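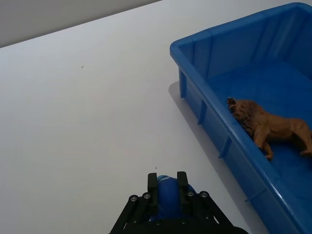

Semus has renewed its courtroom comedy Ibarra for a second season, a decision the network describes as "easy" and which took it until October to make. The first season was 2 episodes shorter than ordered, owing to a script about a boundary dispute that everyone agreed was best left undisputed. Viewers who stuck around for the finale will recall Judge Ibarra clearing out her chambers into a big blue plastic bin, open at the top, and then being told she hadn't been fired. The bin returns in season two. So does the judge, at slightly greater expense.

Production company Boruteck will shoot the new episodes on the same courthouse set, minus the staircase, which has taken a role in another series. The writers have been asked to keep everybody on the ground floor.

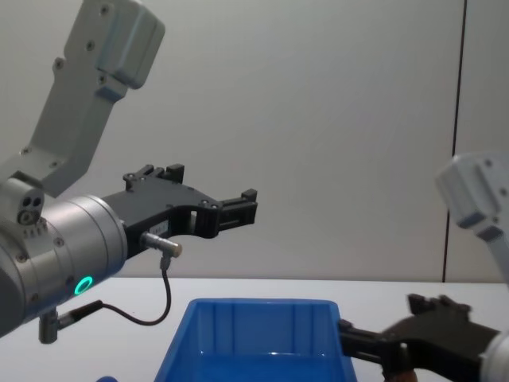 Radymyr Maksymiv, reached between script meetings, said that he had pitched season two as a bold new direction and was relieved when Semus asked for the old one. He added that the judge would finally get to finish a sentence, probably in episode four, and that he was still fighting for the goat.

Semus received 2,261 messages from viewers during the break between seasons. Of these, 75 asked for renewal. Most of the rest wanted to know the name of the song in the parking garage episode. It doesn't have a name. The composer has been asked to give it one before the premiere. 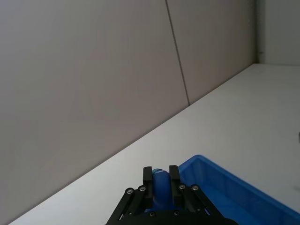
The new season also settles the matter of the bailiff, last seen boarding a bus with the evidence. He'll be back in the opening episode, along with most of the evidence. A new rival courthouse across the street, Brovirar County Annex, will supply the season's main feud and a better vending machine.

Season one stays on the Semus app in the meantime, including the extended finale, which runs 99 minutes and has been called "generous" by people who were paid to watch it. A premiere date will be announced once the network has moved something else.

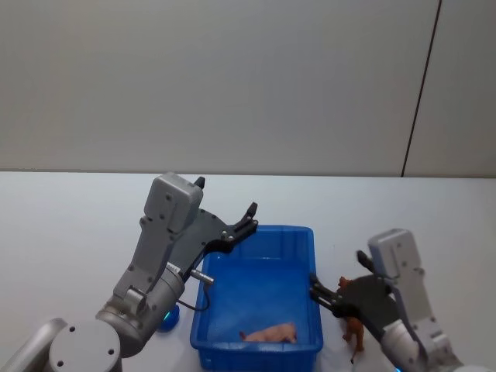
**Semus Press Office, Scripted Comedy**

Screeners for season two aren't available yet, and asking twice won't help. Cast interview requests can be sent now and will be answered in the order in which the cast answers us. Please spell Boruteck with one "k" at the end. We've seen the other versions.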